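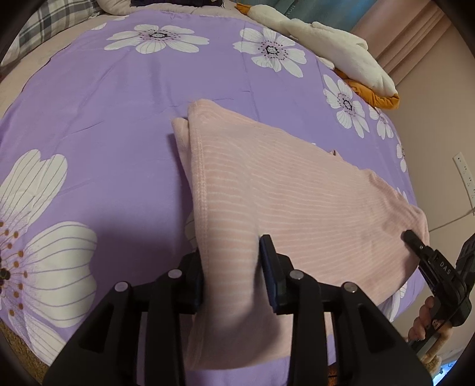 Gripper on the hem of the pink striped garment, a second one at the far end.

From: Jabari Shirima
To: equipment list
Subject: Re: gripper budget for the clothes folding work

Replying to the points from 7th December, with the original quoted so the figures stay together.

> We have 1,714 left on the equipment line. Can it cover
> another pair of hand-held grippers, or should we wait for
> the Tosura price list? Rollbridge want an answer before
> the end of December. Also, do we need spare pads?

It won't cover a pair. The Koppel quote for one gripper takes almost all of it once delivery is added, and one is no use to us. Folding a garment needs a gripper in each hand, so please treat them as a pair in every plan from now on.

I would wait for the Tosura list and spend a smaller amount now on pads and pivot pins. Ivitz sell the pads in packs of 6 and I would like 3 packs. Lead time is three weeks, so the order has to go in before the new pair is settled.

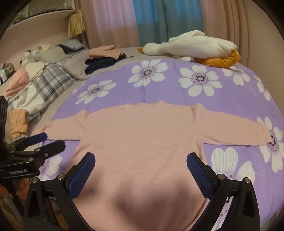

The other cost is clothing, and it has no line of its own at present. Long sleeves, thin knits and anything ribbed should be on the list, in child and adult sizes. I suggest buying second-hand and putting it under consumables. Bed covers can go there too. We want patterned ones as well as plain, and they need to be big enough for both sleeves to be laid out straight.

On storage, the memory cards we have will do until the spring. Please don't add more to this order.

For Rollbridge, I propose we tell them no for this round and ask them to hold the service price. Their bundle includes a bench stand, and we work on beds and sofas, so we would be paying for something that stays in its box.

If anyone disagrees about the pads, say so on the list before I raise the order. I also still need the cost code from whoever placed the last one.

Jabari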